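How to Stop a Bathroom Faucet From Dripping Without Buying a New One

2021-05-20
Filed under: Plumbing, Repairs

Search for help with a dripping faucet and most of what comes back is trying to sell you a faucet. The second most common advice is to call a plumber. I have nothing against plumbers, but a drip is almost always a worn rubber part that costs less than a sandwich, and the people telling you otherwise usually have a link to a store at the bottom of the page.

I'll also say up front that I don't believe the scary numbers. You will read that a dripping faucet wastes 2,000 gallons a year, or three times that, depending on who is counting and what they sell. Drips vary. Put a measuring cup under yours for an hour and you'll know more than the article does. Mine filled a third of a cup, and I fixed it mainly for the noise.

What kind of faucet do you have?

This guide covers the three-hole bathroom faucet with separate hot and cold handles. If you have a single lever that swings both ways, you have a cartridge or a ball inside and the steps are different enough that you should look elsewhere.

Two-handle faucets come in two kinds inside. Older ones have a compression stem, where turning the handle screws a rubber washer down onto a metal seat. If your handles turn more than once around, or if you find yourself cranking harder each month to shut the water off, that's what you have. Newer ones use a quarter-turn cartridge with ceramic discs. The handle moves a quarter of the way and stops dead.

The brand matters less than people say. I have pulled apart a Zoton and a Prastum that took the same seat washer, and two Prastums that didn't share a single part. Don't order anything by brand and guesswork. Take the old part out and carry it to the store.

What you need

Adjustable wrench
Flathead and Phillips screwdrivers
Hex keys, the small ones
Needle-nose pliers
A rag and some masking tape
Plumber's grease (silicone, not petroleum jelly, which is bad for rubber)
White vinegar
Replacement washers, O-rings or a cartridge, bought after you've taken things apart

You do not need a faucet repair kit with 113 assorted washers in it. I bought one years ago. I have used four of them, and the rest are sizes I have never met in a real house.

Step 1. Find out which side is leaking

The drip comes out of the spout either way, so looking at it tells you nothing. Reach under the sink and close the hot shutoff valve. Wait ten minutes. If the drip stops, the hot side is your problem. If it carries on, open the hot valve, close the cold one, and wait again.

Touching the water to see if it's warm is the usual advice, and it's poor advice. A slow drip from the hot side has gone cold by the time it reaches your finger.

If closing the shutoffs one at a time makes no difference, close both. Still dripping? Then one of the shutoff valves isn't closing all the way, which is common when they haven't been touched in years. You'll have to use the main shutoff for the house.

Step 2. Shut off the water and plug the drain

Close both valves under the sink even though you're only working on one side. Open both handles to let the pressure off. Then put the stopper down and lay the rag over it. The screw that holds a faucet handle on is exactly the right size to go down a drain, and I've taken apart one P-trap for that reason, which was enough.

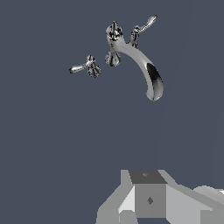

Curved spout with a lever handle on either side. Each handle gets its own repair.

Step 3. Take the handle off

Look for a small cap on top of the handle, often marked hot or cold. Pry it up with the tip of a flathead wrapped in tape. The screw is underneath. If there's no cap, feel around the back and underside of the handle for a small hole. That's a set screw, and you need a hex key for it.

Handles stick. Hard water cements them to the stem. Before you reach for a handle puller, soak a rag in vinegar, wrap it around the base and leave it for half an hour, then wiggle the handle side to side while lifting. Check first that the finish is one vinegar won't hurt. Plain chrome usually takes it fine if you rinse it off afterward. I wouldn't do it on brass or anything with a painted or antique look, and a half hour is plenty on anything.

Don't pry against the sink. People crack sinks this way – a sink costs far more than the handle you were trying to save.

Step 4. Remove the stem or cartridge

Under the handle there's a nut. Fit the wrench snugly and turn it counterclockwise. Hold the faucet body steady with your other hand so you aren't twisting the pipes below. A compression stem will unscrew the rest of the way by hand. A ceramic cartridge lifts straight out, sometimes with a little persuasion from the pliers.

Take a picture with your phone before it comes out. Ceramic cartridges often have a right way around, and hot and cold cartridges may turn in opposite directions. Put one back wrong and your handle will work backward.

Step 5. Replace the worn part

For a compression stem, unscrew the brass screw at the bottom and peel off the old washer. It will likely have a groove pressed into it. Fit a new one of the same size and shape, flat for flat and beveled for beveled. Swap the O-ring on the stem while you're in there and give it a thin coat of grease.

Put a finger down into the hole and feel the seat. It should be smooth. If it's rough or pitted, a new washer will last a few weeks and you'll be back here blaming the washer. Some seats unscrew with a seat wrench and can be replaced. Others have to be ground smooth with a dressing tool. Most hardware stores carry both tools; Karabulut Hardware in Jadstead lends out the dressing tool for a deposit, and yours might too if you ask.

For a ceramic cartridge, rinse it first. Grit between the discs can cause a drip, and a rinse has saved me the price of a new cartridge twice. If the discs are cracked or chipped, replace the whole thing. I don't trust the videos where someone polishes them on sandpaper.

Step 6. Put it back together

Reverse order. Tighten the nut until it's snug, then stop. Close both handles to the off position, open the shutoff valves slowly, and check under the sink for leaks before you look at the spout. Run each side for a minute to clear out any grit you knocked loose.

It may drip for a few minutes as the spout empties. Give it an hour before you decide the repair failed.

When to give up

If the faucet body itself is cracked, or water comes up around the base of the spout after you've changed the O-rings, replacing it starts to make sense. The same goes if the part is no longer made and the only one for sale online is $50 from a seller with no returns.

Otherwise, be suspicious of anyone who says it's time for a new faucet because yours is 10 years old. I did a compression faucet last December that was older than I am. It needed two washers and a screw.

Related: Loosening a stuck shutoff valve | Slow drains: what to try before chemicals | Why the toilet runs at night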